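Clemivby: a small open catalog of drawer and cabinet door hardware
README

Clemivby is a plain list of drawer runners, hinges, catches and soft-close add-ons, with the measurements you need when you're standing in front of a cabinet wondering what will fit. I started it after a kitchen refit where I spent more time hunting for screw hole spacing than I did fitting anything. It has grown a lot since then and I'm still delighted every time a new sheet arrives!

What's in it

There are 155 entries so far, split over 9 files, one file per type of hardware. Everything is plain comma-separated text, so it opens in any spreadsheet program (or in a text editor, if you like squinting). Lengths are in millimeters, weights in kilograms. Where a maker prints inches only, the original figure is kept in the notes column and the converted one goes in the main column.

The biggest file is runners.csv. Hinges come second, and then it drops off quickly: the catches file is short, and the one for lift-up flaps really needs some love. 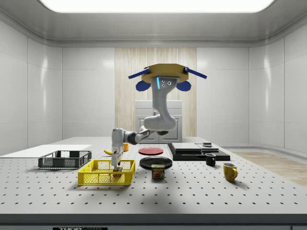 Fitting notes are the part I'm proudest of, and they live in a folder called notes, one text file per entry. Each gives the tools, the order of work and the snags people ran into. A good note covers dull things too, like where the small parts go while your hands are full. My own habit is a bright plastic basket, yellow like the one on the perforated worktable here, so that a dark little screw or bumper shows up against the bottom. The note for the Cema side-mount runner is the best one to copy if you're writing your first. It's short, it starts with taking the drawer out, and it tells you which screw to leave until last.

Columns

id: a short code, never reused, even if an entry is removed
maker: as printed on the packet
kind: runner, hinge, catch, damper, flap stay, other
length_mm: closed length for runners, overall length for everything else
side_gap_mm: space needed on each side of the drawer box
max_load_kg: the maker's figure, not mine
soft_close: yes, no, or add-on
handed: left, right or either
notes: anything odd

If a value is unknown, the cell is blank. Please don't put in a zero! A zero side gap is a real value for some undermount types and mixing the two up made a mess of the early files.

Where the numbers come from

Most of them come from printed sheets packed with the hardware. For 70 entries I also have my own caliper readings, and those rows have "measured" in the notes column. When the sheet and the calipers disagree I keep the sheet's figure and write mine beside it. The older Natmont hinges are the usual suspects, and I'd love a second pair of hands on those.

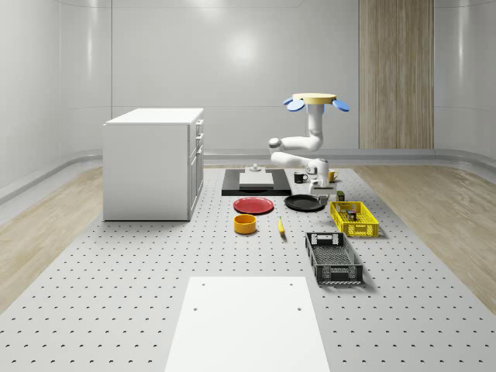
Reijo Pesonen sent in the whole Sakalauskas range in October, including the discontinued bottom-mount runners that I'd given up on finding. His sheets had the mounting plates drawn at full size, so the hole spacing in those rows is as good as it gets. Thank you, Reijo!

Known gaps

Corner cabinet hinges are thin on the ground. There are 7 entries with no load figure at all, and the packets are long gone. Push-to-open catches are listed under "other" for now, which I don't love, but splitting them out means touching every file. Pocket doors and sliding wardrobe doors are out of scope. Handles too, mostly, although screw spacing for common bar handles sits in a side file called handles_extra.csv.
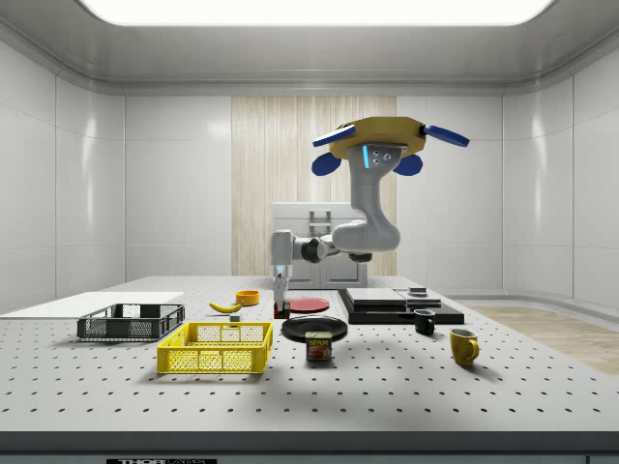

Adding an entry

Copy template.csv, fill in what you know and send it over with a scan or a typed copy of the maker's sheet. One entry is plenty, and half an entry is fine as well. Spelling of maker names should match the list in makers.txt; if yours isn't there, add a line at the end. I read everything that comes in, usually in the evening after nine, and I'll write back if a number looks off.

License

Use it, print it, pin it up in the shop. A mention of Clemivby is welcome. Check a measurement against the part in your hand before you drill.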